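Le vestiaire de Jaber : ce qui change à la rentrée

Le tri du linge reprend en septembre, le dimanche à 14 heures, dans la grande pièce du premier étage. Comme l'an dernier, on commence par les hauts : t-shirts, maillots, polos, sous-pulls. Les pantalons et les manteaux attendront que les rayonnages du fond soient remontés. Merci de ne pas en apporter d'ici là, on n'a pas la place de les garder.

Le stock au moment de la fermeture d'été était de 847 pièces, dont 40 mises de côté pour la couture. Les autres sont prêtes à partir ou déjà promises au foyer de Lorel. Les 40 pièces à reprendre sont dans les bacs marqués « ourlets » et elles y resteront tant qu'on n'aura pas trouvé du fil dans les bonnes teintes. Eleni Lazarević tient la liste des couleurs manquantes. Elle est scotchée à l'intérieur de la porte du placard.

Une question est revenue plusieurs fois au printemps : faut-il plier les vêtements avant de les déposer ? Non. Un vêtement plié arrive propre en apparence et on doit quand même l'ouvrir pour regarder les coutures, le col et les dessous de bras. Mettez-les à plat dans le sac, dans l'ordre que vous voulez.

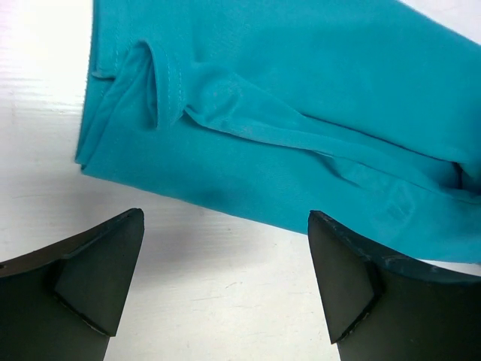
Les ourlets sont ce qu'on regarde en premier sur la maille. Un bas de t-shirt du commerce est presque toujours cousu à deux aiguilles, et c'est souvent l'une des deux lignes qui lâche, sur quelques centimètres, sans que l'on s'en aperçoive en le portant. Sur le tissu turquoise, la double couture suit le bord replié, avec un fil du même ton que l'étoffe, à petits points serrés et réguliers. Ce genre de bord se vérifie au doigt autant qu'à l'œil : on pince, on tire un peu dans le sens de la largeur, on écoute. Si ça craque, c'est pour le bac « ourlets ». Sinon on passe à la suite. Un fil assorti est plus difficile à suivre qu'un fil contrastant et il vaut mieux travailler près de la fenêtre, ou allumer la lampe de la table, même en plein après-midi.

Le tri se fait toujours sur une surface claire et dégagée. On avait essayé la nappe à carreaux et on perdait un temps fou à distinguer les fils tirés du motif. La nappe est partie au goûter.

Pour le pliage, Chia-jung Tsang a proposé en juin de revenir à une méthode unique, et la proposition a été adoptée. Jusque-là chacun pliait comme chez soi et les piles ne tenaient pas. La méthode est la suivante. On étale le haut, face contre la table. On lisse du col vers le bas avec le plat de la main. On rabat un côté jusqu'au milieu du dos, manche comprise, puis l'autre. On remonte le bas en 2 fois. La pile se fait col vers soi, étiquette de taille visible. Pas plus haut que le repère tracé sur le montant de l'étagère.

Le lissage est l'étape que tout le monde saute. Dans un coton épais, cela passe encore. Dans une maille fine ou un tissu de sport, un pli pris de travers au départ se retrouve dans tout l'empilement, et la pile glisse dès qu'on retire une pièce du dessous. Si le vêtement fait une bosse, on le rouvre. On ne le tasse pas avec l'avant-bras en espérant que le suivant fera poids.

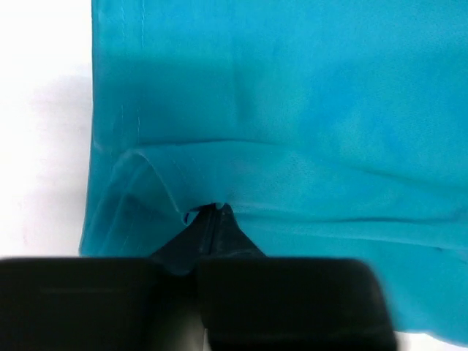
La Lettre de Jaber – n° 4 – page 2

Les faux plis se traitent un par un, en commençant par le plus long. Sur ce turquoise, il y en a un qui traverse le tissu presque d'un bord à l'autre, un second plus bas à droite, et dessous l'étoffe se double sur elle-même. Tirer sur le bord du bas ne sert à rien dans ce cas : on soulève d'abord l'épaisseur qui est passée dessous, on la ramène à plat, puis on lisse en partant de la couture vers l'extérieur. La couture est le point fixe. Quand elle est droite, le reste suit à peu près.

On ne repasse pas les tissus brillants. Le fer du vestiaire chauffe trop, même au réglage le plus bas, et deux maillots y sont passés au printemps. Tant qu'il n'est pas remplacé, il est réservé au coton et au lin. Un vaporisateur d'eau et un cintre suffisent pour la plupart des hauts.

Quelques points pratiques pour finir.

Les bacs. Les bacs Gokent à couvercle servent aux pièces triées et pliées. Les sacs Flivura servent au dépôt et repartent vides avec la personne qui les a apportés. Il en manque 4 depuis le mois de mai, regardez dans vos coffres de voiture.

Les couleurs. On range désormais par taille d'abord, par couleur ensuite. Les bleus et les verts ont chacun leur pile. Pour les turquoises, pétroles et autres teintes entre les deux, la discussion a duré plus longtemps que prévu et elle s'est terminée ainsi : pile des verts. Eleni n'était pas d'accord, c'est noté.

Les étiquettes. Une étiquette coupée n'empêche pas de prendre le vêtement. On le pose sur un autre de taille connue, on compare la carrure et on écrit la taille au crayon sur un morceau de ruban de coton, fixé au col par une épingle. Pas d'agrafes, elles marquent la maille.

Le fil. Toutes les bobines de polyester sont bienvenues, même entamées, en particulier dans les bleu-vert, le bordeaux et le gris moyen. On a du noir et du blanc pour des années. Les aiguilles doubles pour machine sont également recherchées, écartement 4 de préférence.

Les horaires. La porte du bas ferme à 17 heures. Pour un dépôt en dehors du dimanche, laissez un mot à Chia-jung Tsang dans la boîte de l'entrée, avec votre numéro et le nombre de sacs.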